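We use cookies to remember which pages you liked. You can change this in Settings.

How to Buy a Robot (Without Spending All the Money on the Robot)
By the Hemumov young readers' desk
July 2021

Suppose your school, your club or your extremely generous aunt has decided to buy a robot. Hooray! Everybody will now want to talk about which robot. Should it be tall? Should it have eyes? Could it be taught to do the washing-up?

Grown-ups who buy robots for a living ask much duller questions. They want to know where it will stand, what it will be bolted to, and who is paying for the cables. Dull questions save a surprising amount of money, so we are going to borrow a few of them.

What is it for?

Start with the job. "Being brilliant" is not a job, and neither is "making my brother jealous", although the second would at least be easy to test.

A good job for a first robot is small and a bit boring. Picking things up and putting them in the right box is a favourite. You do it every time you tidy your bedroom (we are being polite here), so you hardly notice how tricky it is. Your hand has to find the thing, open wide enough, close without squashing it, carry it over and let go in the right place. A robot arm has to be taught or told how to do every bit of that.

Once you know the job, you can work out how far the arm must reach, how heavy a thing it must lift and how many arms you want. One arm is cheaper. Two arms can work from both sides of a table, and they can also bump into each other, so somebody has to plan for that too.

The robot is only part of the shopping

At Hemumov we once helped a make-believe town called Udongate plan its robot. You can play along. Udongate has 1,751 coins in its jar, and the arm it likes, the Wundico, costs 1,471 coins for one. That leaves 280. The mayor of Udongate immediately suggested spending the 280 on a party.

Then the list came out. A good strong table with a frame costs 200 coins. Now there are 80 coins left, and Udongate has not yet bought boxes, cables or a single thing for the robot to pick up. The party became a plate of biscuits.

What if Udongate wants two arms? Two Wundicos cost 2,942 coins, and the jar is suddenly far too small. The town can save up, or it can look for a cheaper arm. The Bundgaard costs 500 coins. It is slower and cannot lift as much, but two of them come to 1,000, and toy bricks are not heavy. With the table added, the bill is 1,200 coins, and there are 551 left over for everything else. The mayor has started asking about the party again.

A robot corner in real life is mostly ordinary things. There are two arms fixed on opposite sides of this wooden table, a black metal frame around the edge, and then plastic containers, toy bricks and a fair bit of cable.
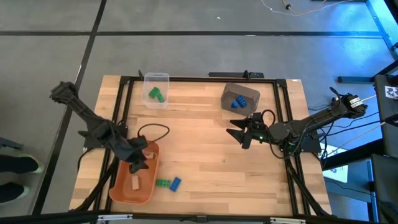

Make a list before you fall in love

Robot shops are full of shiny things, and it is very easy to fall in love with one before you have measured the room. Write your list first. Ours has these on it:

The arm, or arms. Check whether the gripper comes with it. A gripper is the robot's version of fingers, and some arms are sold without one, like a fancy pen with no ink.

Something to fix it to. When an arm swings, it pushes back on whatever is holding it. A wobbly desk will wobble, and the arm will miss.

Floor space. Measure the table, then measure how far the arm can stretch. It may reach well past the edge. People need room to stand as well, and they prefer not to be poked.

Plugs and cables. Count the plugs you need and the sockets you have. If the first number is bigger, you have found a problem for free.

Things to practise on. Toy bricks are excellent. They are cheap, they come in different colours for sorting, and they do not mind being dropped. Do not practise on eggs, however confident you feel.

A stop button. Find out where it is and make sure a person can reach it easily.

Spares. Keep some coins back. Small parts wear out, and they do not wait until your birthday.

Time costs something too

There is one more thing to put on the plan, and it has no price label. Somebody has to set the robot up, try it, watch it miss the brick, change something and try again. This can take weeks. If Udongate tells everyone that the robot will be sorting bricks by teatime on the first day, Udongate is going to be embarrassed by teatime on the first day.

Have a go yourself

Take the 1,751 coins and make your own plan for Udongate. You may buy one Wundico or as many Bundgaards as you can afford, but you must buy the table. Decide your own prices for boxes, bricks and cables, and be fair about it (a cable does not cost one coin just because you have one coin left). Then show your plan to somebody who likes saying no, and see which bits they cross out.

Last updated: July 2021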